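Gitilden small parts set

Contents: black hex nuts in two sizes, black gears in two sizes, and one square cream-white dish with a shallow rim. Lay everything out on the quilted mat before starting. Nuts go in a row near the top edge, dish to the left, gears to the right.
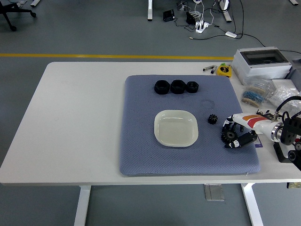 One user at Nordin asked whether the small gear could start inside the dish, as theirs kept going missing. It can, but note it in the log.

Each layout is used 5 times, then reset. Spare parts are kept at Manlow.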